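Plindidix brings colored dishes to Borkowska hall
4/15/20

The tableware maker Plindidix has opened the sale of its small round dishes in the Borkowska hall. The dishes are translucent and come in several colors, and the company made 300 sets for this first sale. The price is not changed from January. 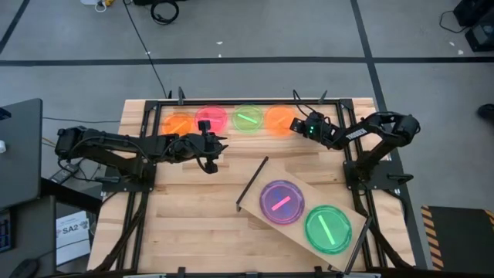
Small dishes in orange, pinkish red and green, with two larger ones on a wooden board.

Each set has four small dishes and 2 larger ones. Buyers can choose the colors by themselves, also the same color more than one time. According to the company, 75 sets were reserved before the opening.

The sale continues in the hall until all sets are gone. The shop Besier will take orders for single dishes later in the spring.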